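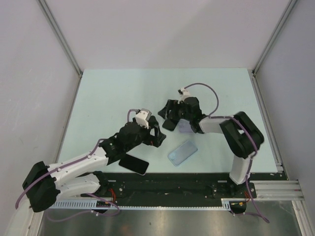 Bimanual phone and case task – sequencing and grip questions

Forum: Student Projects > Manipulation

omell_bench
Posted in February

Third-year project group, six of us, working on a two-arm cell. The task is pairing phones with cases: one arm holds the phone, the other brings the case. Phones and cases start flat on the table in arbitrary orientations. The control code is our own fork of Wiriven, and the unit is assessed on completed pairings plus a written report.

Current state: 75 logged attempts, 2 arms moving under a shared planner. Most of our failures are in the first pick. A phone lying flat gives the fingers very little to close on, and if the approach is a few millimetres high the pads skate over the top edge. If it is low, the fingertip contacts the table and the arm faults out on force.

Questions:

1. Is it better to pick a flat phone across the short side or the long side?
2. Has anyone had success standing the phone on end in one gripper before the case comes in?
3. How are people handling wrist clearance when both grippers work in the middle of the table?

lerport
Reply 1

Short side, every time. Across the long side you need a near-full opening and you lose any margin for yaw error. Also check your pad compliance. Stiff pads will spit a metal-edged phone out sideways as soon as the wrist rotates.

On 3, we gave each arm its own half and a shared strip in the middle that only one arm may hold a lock on. Crude, slow, and it has never collided.

tidewrack
Reply 2

Disagree on the lock. It defeats the purpose of having two arms. If the whole job is insertion, both wrists have to be in the shared strip at once, so you end up writing an exception for the only part of the task that matters. Use a distance constraint between the wrist links and let the planner sort it out.

lerport
Reply 3

Exception noted. We drop the lock for the insertion phase only and cap joint speed while it is off. The planner will not model your cables, and a loop of cable over the wrist is wider than the collision mesh says it is.

omell_bench
Reply 4

Thanks both. Cable loops are a fair point, ours are not in the mesh at all. We'll pad the wrist volume.

We tried the upright hold this afternoon. Fingers at the charging port end, long side of the phone presented to the wrist camera. 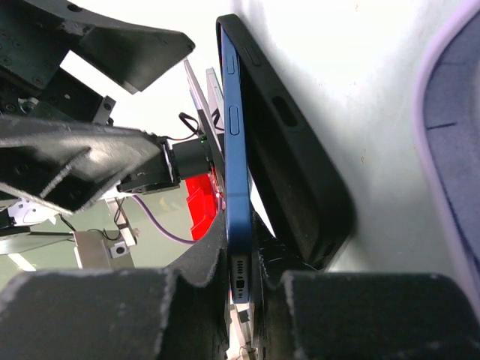
The attraction of this orientation is that the side buttons give the vision side a reference for which way up the phone is. The matching openings in the case wall are harder to find against black material, so at present we estimate case pose from its outline only. Our rotation estimate for a dark case is noticeably worse than for a light one.

Grip force is set at 81 on the driver's own scale. Below that the phone pivots between the pads when the case is pushed against it.

aryee_west
Reply 5

Pivoting is a contact patch problem before it is a force problem. You are holding a long object by one end, so any lateral push near the top has the full length of the phone as its lever. Regrip nearer the middle and you can drop the force considerably.

omell_bench
Reply 6

Regripping nearer the middle puts the fingers where the case walls need to go. We could hold low, start one corner, then release and push home from the back, but then the phone is only supported by the case.

tidewrack
Reply 7

Why go upright at all? Case face up on the table, phone lowered in at a shallow angle, one long side first, then press. The table takes the reaction force. Second arm stops the case sliding.

aryee_west
Reply 8

Seconding the table method for soft cases. For rigid ones I'd still do it in the air, the snap-in force on a hard corner will shift the case whatever you do. Depends what your marking sheet allows.

omell_bench
Reply 9

Marking sheet allows either, provided the phone isn't dropped. Half the group wants to stay upright on the grounds that the code exists. I'm inclined to run both and report the comparison. Will post numbers once the wrist volume is fixed.

lerport
Reply 10

Log the pad condition with each run as well. Foam pads fray at the edges and the friction changes with it. If you run all the upright trials first and all the table trials second, your comparison is partly a pad wear test – interleave them.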